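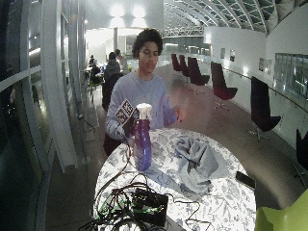 Paddling guides wanted for the spring season

Mokum Canoe & Kayak is hiring! We run guided trips on the Vastis River and rent canoes, kayaks and paddleboards from our landing just below the old mill dam. The season opens in March, and we need 4 new guides to join us on the water.

What you'll be doing

Most days you'll lead a group of up to eight paddlers down the lower Vastis, a slow, shady stretch with plenty of herons, turtles and the odd river otter. You'll fit life jackets, give the safety talk, teach a decent forward stroke and keep everybody pointed downstream (harder than it sounds with a boat full of cousins). The full trip takes around 3 hours including the snack stop on the gravel bar. When you're not guiding, you'll help at the rental desk, drive the shuttle van and rinse boats.

Who we're looking for

You should be 18 or older, a strong swimmer and happy to talk to strangers all day. Current first aid and CPR cards are required by your first shift. River experience is great, but we've trained plenty of people who had only paddled on lakes – if you love being outside, please apply! You also need to be able to lift one end of a canoe onto a trailer, over and over, in July. A clean driving record is a plus.

Hours and pay

Shifts run three to five days a week, and most weekends are busy. Guides earn $85 per trip plus tips, and desk hours are paid separately. Training week is paid too, and you can borrow boats on your days off, which most of us do far too often.

How to apply

Send a short note about yourself and your time on the water to Yutong Zou at the Mokum office, or drop by the landing and ask for Zhiqiang Xia, our head guide. Tell us which weekends you can't work. Applications are open now, and we'll be in touch with everyone before training starts.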